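Home Forums Laundry & Utility Search Log in

Moving the washer upstairs – worth it?

tondatus_fan
We have quotes to move the laundry from the basement to a closet by the bedrooms. Agyeman Plumbing wants 2,000 and Rernholm wants 1,810, both with a drain pan. I'm tired of the stairs. Has anyone regretted it?

pinegrove
Did ours in June. No regrets. Ask if the 1,810 covers the dryer vent. Ours didn't, and that was another 810.

oldhouse_mt
I'd leave it where it is. A burst hose in a basement is a mop job. Upstairs it's a ceiling.

pinegrove
Braided hoses and a shutoff valve take care of most of that. People have had washers upstairs for decades.

oldhouse_mt
Most of it, sure. I paid for the ceiling, so I'm biased. Check which way the joists run too – our floor shook on every spin.

tondatus_fan
Joists run the short way, 2 feet from the bearing wall. Vent isn't in either quote, so I'll ask. Other question is folding space. The closet won't fit a counter, so it would be a wood top with a plain white plastic basket in the back corner, like this. 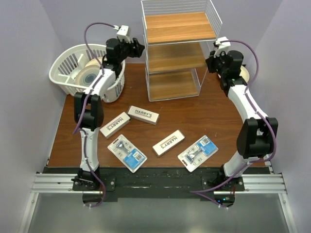 Re: Folding space

kettle9
Back corner is the right spot for the basket. Keep the front clear or you'll end up folding on the bed. I have a Trusik shelf over mine and never use it.

oldhouse_mt
Fold in the basement and save the money.

Last updated: October 14, 2024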